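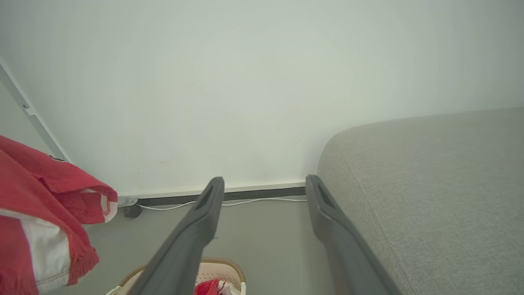

*White wall and baseboard.*

# Piltik Adds Irik Click-Type Torque Wrenches to Its Hand Tool Line

BUNDLOW - Piltik, a maker of hand tools for assembly and repair work, will begin shipping the Irik series of click-type torque wrenches in October. The series has three models: one with a 1/4-inch drive, one with a 3/8-inch drive and one with a 1/2-inch drive. All three are built at the company's plant in Bundlow and will be sold through industrial supply houses and directly from Piltik.

The Irik wrenches replace the Model 3069, which Piltik has made only in the 3/8-inch size. Orders for the Model 3069 will be filled until stock is gone. Service parts for it will stay in the catalog, and the repair department will keep accepting it for calibration.

"Customers kept asking for the 3069 in other sizes," said Lise Bergeron, product manager for torque tools at Piltik. "When we looked at the drawings, the adjusting screw and the lock were the two parts we wanted to change anyway. We started over on those and kept the body shape people were used to."

## Setting and locking

The torque setting on an Irik wrench is changed by turning the grip. The scale is engraved in the steel and filled with white paint, and it reads in foot-pounds on one side and newton-meters on the other. The 1/4-inch model reads in inch-pounds instead of foot-pounds. A pull-down collar locks the setting. On the Model 3069 the lock was a thumb screw at the end of the handle, which could back out if the wrench was carried loose in a tool bag.

The collar can be worked with gloves on. It has a coarse knurl, and it has to be pulled and held before the grip will turn. Shops that want to fix a wrench at one setting can order a cover that closes over the collar and takes a wire seal.

## Ratchet head

Each wrench has a sealed ratchet head with a reversing lever on the back. The drive square has a spring-loaded ball to hold the socket. A pin-and-ring version of the drive square, for use with impact-style sockets that have a cross hole, is available on the 1/2-inch model only.

The head can be replaced in the shop with a hex key and a pin punch. Piltik recommends that the wrench be checked on a torque tester after the head is changed, and before it goes back to the line. Instructions are packed with the replacement head.

The series was tried out over the winter at Beaulieu, a builder of pump skids and pipe assemblies. Fitters there used all three sizes on flange bolts, motor mounts and control panels.

"The half-inch got the most use by far," said Garba Eze, assembly supervisor at Beaulieu. "We asked for a longer handle on it because some of our flanges are down inside the base and you can't get your shoulder over the wrench. They lengthened it. I would still like a flex head, and I've told them that."

Piltik said a flex head is being looked at but is not part of the October release.

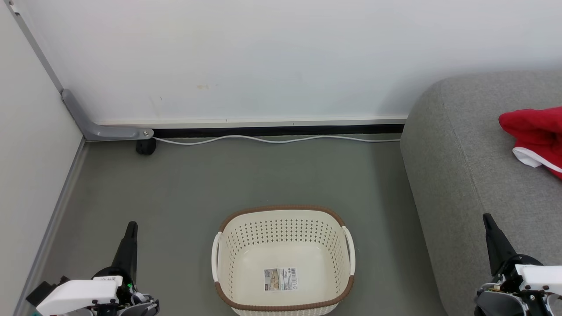

Should a click-type torque wrench be turned back to its lowest setting before it is put away?

Turn it down to the lowest mark on the scale, but don't go below that mark. Leaving the spring compressed for long periods can shift the reading, and backing it off past the scale can let internal parts move out of place.

## Calibration and service

Every Irik wrench is tested in the clockwise direction before it leaves the plant, and a calibration certificate with the serial number is packed in the case. Certificates can also be downloaded by serial number. Buyers who need a certificate for counterclockwise use should say so when they order - it is a separate test and adds time.

How often a wrench needs to be recalibrated depends on how hard it is used and on the buyer's own quality rules. Piltik suggests a 6-month interval for wrenches used daily on an assembly line. A wrench that has been dropped or pulled well past its setting should be taken out of use and checked, whatever the date on the certificate.

"We see a lot of wrenches come in that were used as breaker bars," said Sheldon Lapointe, who runs the repair department. "Please don't loosen bolts with them. If one comes in for that, we'll put it on the tester, write down what it read when it got here, and send that along with the new certificate."

Customers returning a wrench for service should leave the setting collar unlocked, remove any socket or adapter, and include the shop name and a phone number inside the case. Wrenches with a wire seal will have the seal cut and will be returned with a new one at the same setting.

## Ordering

The wrenches come in a molded case with a certificate and a printed instruction sheet. Sockets are not included. Replacement ratchet heads, seal covers and cases are listed separately in the catalog.

Distributors can place stocking orders now. Khrystyna-Mariia Kushnir, who handles distributor accounts, said orders will be shipped in the sequence they are received, with the 3/8-inch model going out first. Distributors holding unopened Model 3069 wrenches may exchange them for the 3/8-inch Irik. Exchanges must be arranged before the wrenches are sent back.

## About Piltik

Piltik was founded in 1949 as a repair shop for mill and railroad tools. The company makes torque wrenches, nut drivers, ratchets and socket adapters for industrial users. Its office, plant and repair department are in Bundlow.

**Press contact:** Karine Bélanger, Piltik, Bundlow

**Distributor orders and exchanges:** Khrystyna-Mariia Kushnir, Piltik distributor accounts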